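4.2 Cleaning a dark tabletop

1. Clear the top and brush off any grit.
2. Wipe with a damp cloth, then dry at once.
3. Rub marks lightly with a 400 grit pad. Do not press hard.
4. Leave for 60 minutes before putting anything back.

Note: dark tops show smears more than pale ones – check from a low angle.

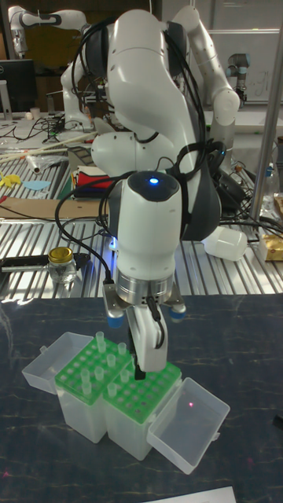 Fig. 4. Dark tabletop with an arm above it.

Caution: never use bleach. For stains that stay, ask Kuo for cleaner 3846.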